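Trirnero Releases Matum 3, a Returns Management Module for Online Stores

New version lets merchants set return rules by product, print labels from the order page and restock items without a second system

FURKURBERG - Trirnero, a maker of software for online retailers, today announced the release of Matum 3, the latest version of its returns management module. Matum 3 is added to an existing online store and handles a return from the moment the shopper asks for it until the refund is paid and the item is back in stock or written off.

The release is open to all new customers now. Stores on an earlier version can move to Matum 3 from their account page at no added charge through the end of their current billing period.

Returns are one of the more costly parts of running an online store, and many smaller merchants still handle them by email. A shopper writes in, a staff member looks up the order, a label is made by hand, and the refund waits until someone in the warehouse confirms that the package has arrived. Each step is often done in a different program. Matum puts these steps in one place and keeps a record of each one on the original order.

In Matum 3, the shopper starts a return by entering an order number and email address on a page that carries the store's own logo and colors. The page lists the items in the order that can still be returned. The shopper picks an item, chooses a reason and selects a refund, an exchange or store credit. If the request meets the store's rules, a label is created right away. If it does not, the request goes to a review list where staff can approve it, turn it down or ask for more information.

Rules can now be set for a single product, a product group or the whole store. A merchant can allow a longer return period for clothing, a shorter one for electronics and none at all for custom orders. Rules can also depend on the price of the item, the shipping country or the reason given. Earlier versions of Matum had one return period for the whole store, and rules by product were the change customers asked for most often.

Matum 3 also adds a receiving screen for warehouse staff. The worker scans the return label, and the screen shows what should be in the package. The item can then be marked as ready for sale, in need of inspection, damaged or missing. Stores can write their own checklist for each product group, such as checking for the original power cord or confirming that a serial number matches the order. The refund can be set to go out when the label is first scanned by the carrier, when the package is received or when the inspection is finished.
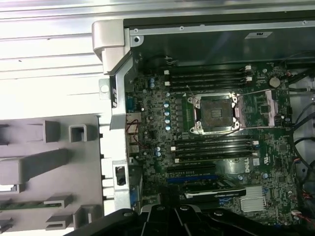

Stock counts are updated as soon as an item is marked ready for sale. Items that need inspection are held in a separate count and do not show as available in the store until they are cleared. Damaged items can be moved to an outlet category with a lower price, returned to the supplier or written off. Each choice is saved with the name of the user and the time it was made.

Exchanges are handled as part of the same request. When a shopper asks for a different size or color, Matum checks whether the item is in stock and sets one aside. The store decides whether the new item ships at once or only after the first one has been received. Any price difference is charged or refunded through the payment method used for the original order.

The new reports page shows returns by product, reason, supplier and month. A merchant can see which products come back most often and what shoppers say about them. Reports can be saved as a spreadsheet or sent to an email address on a schedule.

Trirnero tested Matum 3 with 133 stores before release. The stores sold clothing, books, tools, computer parts, pet supplies and household goods, and ranged from one-person shops to retailers with several warehouses. During the test they sent in 1717 comments and bug reports, which were used to change the layout of the receiving screen and the wording of the emails sent to shoppers.

Matum 3 works with most common shopping cart systems through a plug-in. Stores with their own software can connect through the programming interface, which now covers rules, exchanges and inspection results in addition to return requests. Written guides and sample code are on the Trirnero website. A test account is included with each plan so that developers can try out changes without touching live orders.

Customers who also use Yen, Trirnero's refund and payment matching tool, can link the two products. Once linked, each refund issued in Matum appears in Yen next to the payment it belongs to, and refunds that fail are marked for review. Yen is sold separately and is not needed to run Matum 3.

Plans and Availability

Matum 3 is sold by monthly subscription. The standard plan covers up to 3000 returns a year and includes all of the features described in this release. Larger plans are priced by volume - details are available from the sales office. All plans include email support, and phone support can be added.

Existing customers will find the upgrade button under Account Settings. Return requests that are open at the time of the upgrade are carried over and keep the rules they were started under. Trirnero suggests that stores with custom email templates check them after the upgrade, as several template fields have new names.

Support for Matum 2 will end in January. Stores that have not upgraded by then will be able to view and export their past returns but will not be able to create new ones.

About Trirnero

Trirnero develops software for online stores, including the Matum returns module and the Yen payment matching tool. The company is based in Furkurberg and sells its products directly and through web development partners.

Press Contact

Trirnero Press Office, Furkurberg
Product screenshots and logos are available on request.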